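Prüfliste Arbeitstische und Ablagen, Raum Lam
Objekt Plosora, Haus 2, Rundgang Januar, Mittwoch, Beginn 8:30 Uhr

Diese Liste habe ich nach der Vorlage von Woter ausgefüllt. Die Vorlage hat nur die Spalten »in Ordnung« und »nicht in Ordnung«, das reicht mir oft nicht aus, deshalb schreibe ich unter jeden Abschnitt meine Kommentare. Wenn ein Ausdruck nicht ganz richtig ist, bitte ich um Entschuldigung und um Nachfrage.

Bedeutung der Zeichen:

- **[x]** geprüft, in Ordnung
- **[ ]** geprüft, Mangel oder offene Frage
- **[–]** nicht geprüft

## 1. Zugang und Boden

- [x] Tür öffnet vollständig, nichts steht im Schwenkbereich
- [x] Fluchtweg frei bis zum Flur
- [x] Boden trocken, keine losen Platten
- [ ] Fußmatte am Eingang liegt flach

Kommentar: Die Fußmatte hat an der rechten Ecke eine Welle. Ich habe sie umgedreht und mit dem Fuß glatt gedrückt, aber nach einer Stunde war die Welle wieder da. Bitte Matte tauschen. Das Modell steht im Bestellbuch unter der Nummer 1109.

## 2. Tische

- [x] Tisch steht fest, kein Wackeln bei Druck auf die Ecke
- [x] Kanten ohne Splitter und ohne scharfe Stellen
- [x] Platte sauber, keine klebrigen Reste
- [ ] Abstand zur Wand wie im Plan

Kommentar: Im Plan von Famumard ist hinter dem Tisch ein Abstand von 84 mm eingetragen. Bei uns steht der Tisch näher an der Wand. Mich stört es nicht, die Reinigung kommt aber mit dem breiten Wischer nicht dahinter. Ich lasse den Punkt offen, bis jemand entscheidet, ob der Plan geändert wird oder der Tisch.

Die Tischplatte habe ich mit der Hand abgefahren, auch an der Unterseite. Zwei alte Klebestreifen entfernt.

## 3. Strom und Kabel

- [x] Steckdosen fest in der Wand
- [x] Mehrfachsteckdose nicht hintereinander gesteckt
- [x] Isolierung der Kabel ohne Risse
- [ ] Kein Kabel liegt lose auf der Arbeitsfläche
- [–] Prüfung der Schutzschalter (macht die Elektrofirma)

Kommentar: Dieser Punkt kommt bei jedem Rundgang wieder. Ein Kabel, das in einer Schlaufe auf dem Tisch liegt, ist noch kein Unfall, aber man bleibt mit dem Ärmel daran hängen und zieht dann etwas mit. Ich empfehle Kabelklemmen an der Tischkante — die kleinen, selbstklebenden genügen. In der Packung sind 1000 Stück, das ist natürlich viel zu viel für uns, vielleicht kann Haus 1 die Hälfte nehmen.

## 4. Beleuchtung

- [x] Alle Leuchten brennen, kein Flackern
- [x] Keine Blendung am Arbeitsplatz
- [x] Schalter beschriftet

Kommentar: Das Licht ist gleichmäßig und weich. Im letzten Bericht stand noch »zu dunkel an der Rückwand«, diese Bemerkung kann gestrichen werden.

## 5. Gegenstände auf dem Tisch

- [x] Kein Glas und kein Messer auf der Fläche
- [x] Schalen stehen mit dem ganzen Boden auf
- [ ] Flaschen stehen aufrecht
- [ ] Stifte im Becher oder in der Schublade

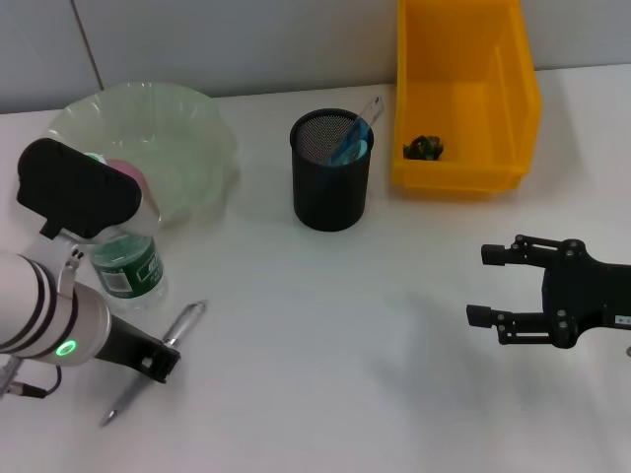 Prüfheft Lam, Nr. 325 · Blatt 5

Kommentar zu den Flaschen: Die Wasserflasche mit dem dunkelgrünen Etikett liegt auf der Seite, vor der Schale. Eine liegende Flasche rollt leicht weg, und wenn der Deckel nicht richtig zugedreht ist, läuft das Wasser bis zum Kabel. Flaschen bitte immer hinstellen, auch wenn sie leer sind.

Kommentar zum Stift: Der silberne Stift liegt frei auf der Platte. Kleiner Mangel, wird sofort behoben. Auf weißer Fläche sieht man ihn wenigstens gut.

Kommentar zur Schale: Die hellgrüne Schale ist durchscheinend und hat einen breiten, etwas welligen Rand. Ich bin nicht sicher, ob die Wellen von der Form kommen oder von einer eingelegten Tüte. Falls es eine Tüte ist, soll sie ganz nach innen geschlagen werden, damit man beim Greifen nicht hängen bleibt. Den Inhalt habe ich nicht bewertet, dafür hat die Vorlage keine Zeile.

## 6. Wand

- [x] Keine lockeren Teile, keine vorstehenden Schrauben
- [x] Fugen zwischen den Platten geschlossen

Kommentar: Die senkrechte Fuge in der grauen Wand habe ich mit dem Fingernagel geprüft, sie ist dicht.

## Offene Punkte

| Punkt | Was zu tun ist | Bis wann |
|---|---|---|
| 1 | Fußmatte tauschen | Februar |
| 2 | Abstand zur Wand klären | nächster Rundgang |
| 3 | Kabelklemmen bestellen | Februar |
| 5 | Flasche hinstellen, Stift wegräumen | sofort |

Nachtrag, 11:15 Uhr: Bei Punkt 3 bitte vor der Bestellung im Lager Plosora nachsehen — im oberen Fach war im Herbst noch eine angebrochene Packung.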